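Course Handout 11: Rules of Practice for Collecting Demonstrations with Hand-Held Grippers
Setent Program in Applied Robotics. Course leads: Wajid Soomro and Ghazala Mohmand
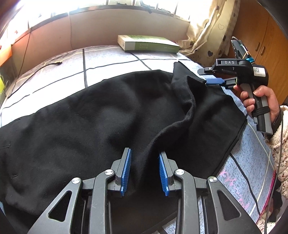 When should an operator stop a recording and discard it?

An operator should stop whenever a cable catches, a finger pad shifts on its mount, or the task is interrupted by another person. The recording is marked as discarded in the session log with a short reason. It is not trimmed and kept.

1. Scope
These rules apply to all student recordings of cloth handling made with two hand-held grippers, whether in the Lashari teaching room or in a private home. Recordings made with fixed arms are covered in Handout 2.

2. Before the session
The operator inspects both finger pads for tears and confirms that the jaws open and close fully. Cables must be routed so that neither hand has to cross one during the task. Loose cables on the work surface are to be moved clear of the garment before recording starts.
Written consent is required from every adult living in the home. Letters, screens showing personal information and family photographs are put away.

3. During the session
Garments are held by the gripper fingers only. Touching the cloth with a bare hand ends the demonstration. Soft, heavy fabrics such as fleece should be gripped at a fold or edge, and both grippers should remain in view of their own cameras until the garment is released.
Operators rest for at least 11 minutes after every 31 demonstrations. Reports of wrist or thumb pain are made to the course leads the same day.

4. After the session
Files are uploaded to the Irov server before the equipment is returned. File names follow the Stastent convention given in the course manual. In the August review, 3,974 recordings were checked against the log, and those without a matching entry were removed from the course set.

Required for the next meeting: one completed session log, signed by the operator and a second student who has read it. Questions about consent forms should be directed to Ghazala Mohmand.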